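Section 4. Running a Vescombe supper night: the cooking guide

Read this right through before you buy anything. Section 3 (bookings and menus) should be done by now. If it isn't, go back.

4.1 Before you start

You need:
- the guest list, final numbers, allergies marked
- menu sheet, signed off by Elaheh Shokri
- key to the side door
- 2 large pans with lids that fit
- stick blender
- a decent knife. The ones in the drawer are hopeless.

Fifteen guests is the limit. Not sixteen, not "fifteen and a baby". The oven won't do it and neither will the chairs.

NOTE: Menu in this section is the June one, lamb and rice with the cold yoghurt soup to start. For the winter menu see section 6, timings are different.

4.2 Shopping

1. Do the dry goods first. Rice, split peas, dried limes, walnuts, raisins, dried mint. The Valdebenito shop does all of these and will hold a bag behind the counter if you ring before noon.
2. Meat next. Shoulder, boned, cut large. Ask for 2000 g. They'll try and sell you leg. Say no.
3. Herbs last, same day if you can. Parsley, coriander, dill, chives. Buy more than looks sane, it cooks down to nothing.
4. Yoghurt: full fat, plain, the big tubs. Low fat splits.
5. Keep every receipt. Put them in the envelope, write your name on the envelope.

CAUTION: Walnuts go in the soup. Check the allergy column again. If anybody has a nut allergy the walnuts stay in the shop, don't just leave them off one portion.

4.3 The night before

1. Soak the split peas. Cold water, plenty of it, lid on.
2. Wash the herbs, spin them, spread on clean tea towels. They must be dry before chopping or you get green sludge.
3. Chop the herbs. Takes ages. Put the radio on.
4. Salt the lamb, cover, bottom shelf of the fridge.
5. Soak the raisins in a little warm water if they're the hard sort.

NOTE: Géza Szilágyi does his herbs in the food processor and says you can't tell. You can tell. Pulse if you must, no more than a couple of seconds at a go.

4.4 On the day: the lamb

Start at 2 pm for a 7.30 sitting. Later than that and you'll be serving chewy meat to people who've paid.

1. Brown the meat in batches. Hot pan, not crowded. Set aside.
2. Same pan, lower heat, onions. Fifteen minutes, soft and gold.
3. Turmeric in, stir for a minute.
4. Herbs in. Fry till dark and smelling of hay, stirring the whole time. This is the step people rush. Don't.
5. Meat back in, water to cover, lid on, lowest heat.
6. After an hour add the drained split peas and 4 dried limes, each pricked with a fork.
7. Another hour and a half. Taste. Salt now, not before.
8. Fish out the limes if it's going bitter. Otherwise leave them, people like finding one.

CAUTION: The back left ring runs hot whatever you set it to. Use front right for anything that has to simmer.

CAUTION: Steam comes off the big pan all at once when you lift the lid. Tilt it away from you.

4.5 The yoghurt soup

Make after the lamb is on. Has to be cold so dont leave it till six.

1. Beat the yoghurt smooth in the mixing jug.
2. Thin with cold water, a bit at a time, till it pours like single cream.
3. Grated cucumber, squeezed out. Chopped walnuts. Drained raisins.
4. Dried mint rubbed between your hands.
5. Salt, pepper. Fridge.
6. Ice cubes go in at the last minute only.

Rose petals on top if you've got them. Estela Orellana grows some without spray and will usually part with a handful, ask nicely.
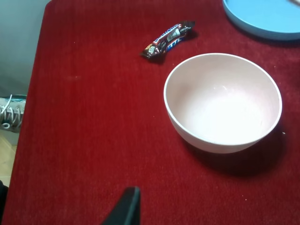
Empty bowl on red cloth.

4.6 Rice

Rice is where it goes wrong. Allow more time than you think.

1. Wash until the water's clear. Five or six changes.
2. Soak an hour in salted water.
3. Boil hard in lots of fresh water. Start testing early. You want soft outside, still a bite in the middle.
4. Drain, quick rinse.
5. Oil and a knob of butter in the bottom of the pan, sliced potato in one layer.
6. Pile the rice on top in a heap, poke holes down to the bottom with a spoon handle.
7. Lid wrapped in a tea towel, corners tied up on top well clear of the flame.
8. High for a few minutes till it hisses, then right down. Fifty minutes. No peeking.
9. Stand the pan in cold water in the sink for a moment before turning out. Helps the crust let go.

NOTE: If you are using the Kuratano rice cooker instead, half the quantity per batch and skip steps 5 to 9. No crust. Someone will complain.

NOTE: If the crust sticks, scrape it off in bits and pile them on the side of the dish. Still the first thing to go.

4.7 Serving

1. Guests in at 7.15. Coats upstairs.
2. Soup goes out at 7.30, with bread. Don't wait for latecomers.
3. Clear before you bring the rice. There isn't room for both.
4. Lamb in the deep dishes, rice on the flat ones, pickles wherever they fit.
5. Vegetarian plates go out first and by hand, to the right person. Say the name.
6. Tea after. Small glasses, sugar lumps, dates. The Povico bakery box is for the table, not the kitchen (yes, Mervin).

CAUTION: Allergy plates are made up seperately, with clean spoons, before anything else is dished. If you lose track of which spoon went where, start that plate again.

4.8 If something goes wrong

Lamb still tough at seven
Turn it up a touch, lid on, send out more bread. Half an hour buys a lot. Do not serve it.

Stew too thin
Lid off, front right ring, up a bit. Stir so the peas don't catch.

Stew bitter
Limes left in too long, or herbs burnt. Limes: take them out, add a pinch of sugar. Burnt herbs: no fix.

Soup too salty
More yoghurt, more cucumber. That's why you bought the extra tub.

Rice gone to mush
Call it something else. Or cook a fresh pan plain, it's twenty minutes if you skip the soaking.

Oven or hob trips the electrics
Fuse board is behind the coats. Second switch from the end. Turn the kettle off before you reset or it'll just go again.

4.9 Clearing up

1. Leftovers into tubs and into the fridge as soon as they've cooled. Rice first, it shouldn't hang about. Label them.
2. Soak the rice pan overnight. Don't attack it with the wire scourer, Eskil Skjelbred paid for that pan.
3. Tablecloths shaken outside, then in the bag by the door.
4. Tea towels, same bag.
5. Bins out. Food waste separate.
6. Hob off, gas off at the wall, back window shut.
7. Envelope with receipts and takings through Elaheh's door, or give it to Mervin Perron if he's still there eating dates.

NOTE: Write down what ran out and what came back. Next person needs it. There's a notebook on the hook, pen usually missing.

Go to section 5 for drinks and the corkage rules.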